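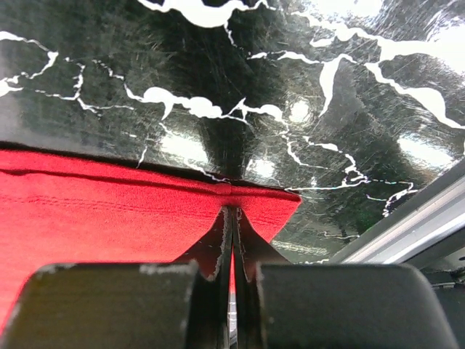
Figure 4. Fingertips closed on the hem of the cloth.

5.2 Recording a Folding Task by Remote Control

Complete section 5.1 before you begin. The Jamau station must be in Teach mode, and the operator must be seated at the hand controls. A second person must remain within reach of the stop button.

1. Lay the garment on the work surface between the two arms. Keep finished items and bins outside the folding area.

2. Press Record. Wait 2 seconds before moving either hand control.

3. Lower one gripper to the edge of the cloth. Close it slowly until the fingertips hold the fabric, then repeat with the other gripper.

CAUTION: Do not press the fingertips into the work surface. Repeated contact will damage both.

4. Raise both grippers slightly and move them apart until the upper edge of the garment is held open. The rest of the fabric may stay on the surface.

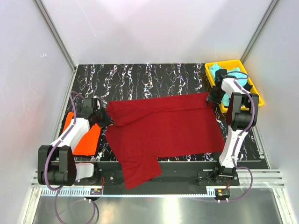 5. Lower the garment and open both grippers fully. If a corner slips before this point, press Discard and return to step 1 – a partial recording must not be saved.

6. Make the fold. Guide both arms at the same speed, with one gripper at each end of the crease. Set the speed limit to 40 percent for new operators.

NOTE: Watch the cables at both elbows during long reaches. If a cable pulls tight, stop and back the arm away.

7. Move both arms clear of the garment and press Save.
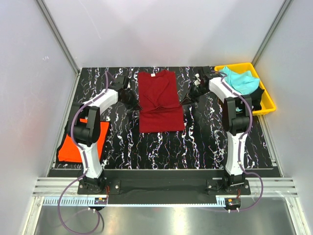 5.3 Reviewing and Storing Recordings

Play back each recording before starting the next. Recordings longer than 60 seconds are to be marked for review by the lead trainer, Shazia Malik. Unreviewed recordings are deleted after 24 hours.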